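4. Setting up the bottle rack task

Read section 3 (Powering up the two arms) first. This section covers the table, the bottles and the first slow run. Allow 15 minutes the first time your team does it. The bottle rack task is one of the set tasks for the Holville student robotics club and is scored at the club day in November.

4.1 What you need

Both arms, fitted to their mounting plates
Both teach pendants, switched on
Wine bottles from the Ruseo crate
The wire bottle holder
Blue masking tape, for repairs to the grid
The team's task sheet and a pencil

The bottles in the Ruseo crate have been rinsed and weighed, and each one has its weight in the crate list. Do not bring bottles from home. The grip settings in this guide were worked out for the crate bottles and may not suit another shape.

4.2 Laying out the table

1. Check the covering on the table. It should lie flat with no lifted corners. Press down any loose tape and replace strips that have torn. Small overlaps where strips cross do not matter.

2. Agree which corner of the grid is A1 and write it on the task sheet. Teams often lose half a session by having the two pendant operators count from opposite ends.

3. Stand the wire holder in its cell with the open side facing the arm that will load it. Do not tape it down.

4. Stand the bottles upright, well inside their cells. A bottle on a tape line can rock when the fingers close.

5. Move everything else off the grid. Pendants, adapters and drinks stay on the side table.
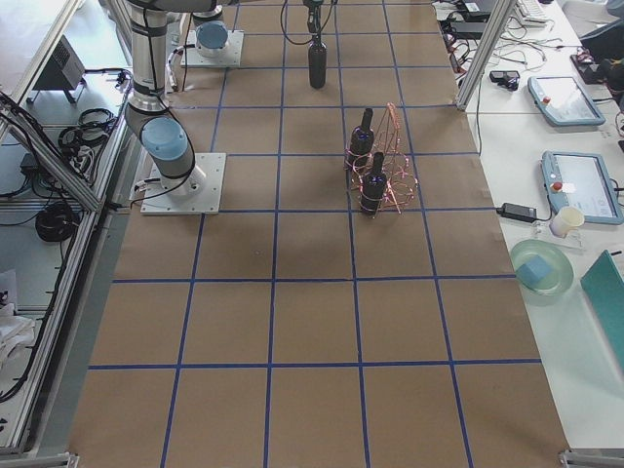 Figure 4.1. Grid table with the wire holder, bottles and both arms.

Note: The holder is light. If an arm brushes it, stop the program and put the holder back by hand before going on. Do not try to nudge it back with the gripper.

4.3 Loading the program

1. On each pendant, open the folder named Pfeiffer and choose the file for your team.

2. Set the speed to 6 per cent. Leave it there until the whole task has run through once without a stop.

3. Set the approach height to 400 mm and the carry height to 375 mm. Both are measured from the table top to the gripper flange.

4. Save, then read the values back aloud to the other operator.

Caution: The two arms share the same space over the grid and the program does not check one against the other. Only one arm may be started at a time until the handover positions have been tested.

4.4 First slow run

1. Put one person on each pendant, with a hand near the emergency stop. Everyone else stands back from the table.

2. Start the first arm and let it travel to the neck of the bottle. Stop it there. Look at the grip from the side before you carry on.

3. Bring the second arm in from above - slowly, and only as far as its waiting position. Check that its cables are hanging clear.

4. Run the rest of the task one line at a time. Write down the line number of any stop.
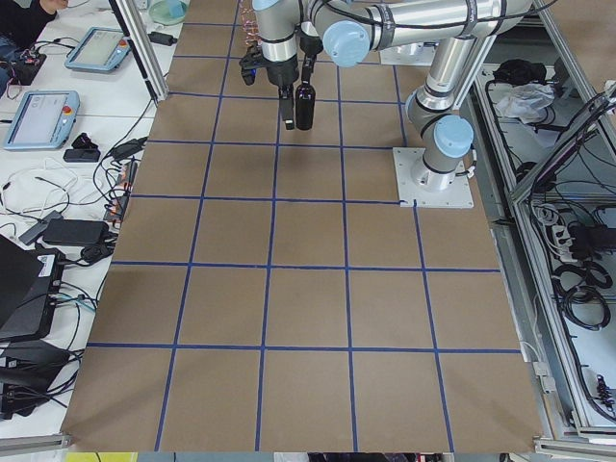

4.5 If something goes wrong

The bottle tilts when gripped. The fingers are closing too low or off centre. Raise the grip point slightly and try again with the bottle in the middle of its cell.

The bottle catches on the holder. Check the position of the holder first. If it has not moved, increase the carry height in small steps.

The pendant shows a joint limit warning. Back the arm out along the path it came in by. Do not turn the wrist by hand.

A bottle breaks. Press both emergency stops and keep hands off the table. Fetch the dustpan and the thick gloves from the Ulteo cupboard. Replace any covering with glass in it.

4.6 Before you leave

Send both arms to the park position and switch off at the pendants. Return the bottles to the crate with the necks up. Hand in the task sheet, including the sheets from runs that failed - the next team on the table will want the line numbers.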